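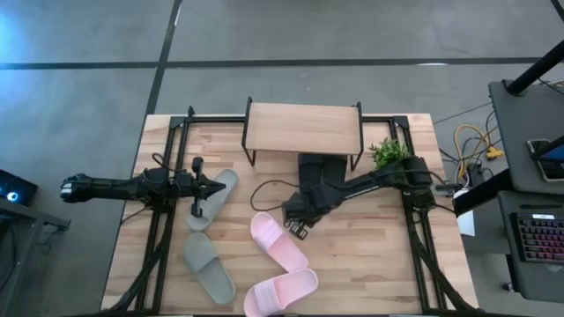 Schuhe aus an der Tür?

Die Hausordnung im Gästehaus Uton ist jetzt 4 Seiten lang, und eine davon handelt von Füßen. Straßenschuhe bleiben unten, Hausschuhe werden gestellt, Socken sind Verhandlungssache. Lionel Penrose, der den Laden seit dem Frühjahr führt, hat auf unsere Nachfrage eine Mail mit 61 Zeilen geschickt. Wir haben sie bis zur Fußpilzstatistik gelesen.

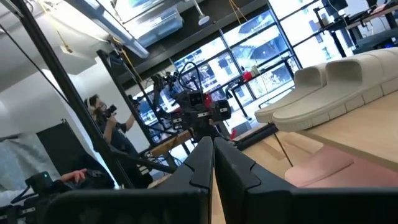 Die Gäste nehmen es gelassen. Eine Dame aus Workcombe reist ohnehin mit eigenen Pantoffeln an, in einem Stoffbeutel mit Monogramm. Schwieriger sind die Herren ab Größe 46, für die es im Flur bisher genau ein Paar gibt. Wer beim Frühstück zu spät kommt, geht auf Zehenspitzen in Damengröße 36.

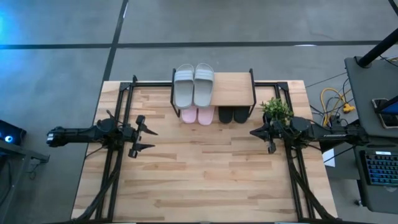
Im Januar soll nachgekauft werden. Bei Sawatzky kostet der Filzpantoffel bis zu 70 Euro das Paar, dafür darf man ihn angeblich erben. Penrose überlegt noch. Vorschläge, auch unsachliche, nimmt er an der Rezeption entgegen, bitte ohne Straßenschuhe. Die Sauna bleibt wegen der Heizung vorerst geschlossen.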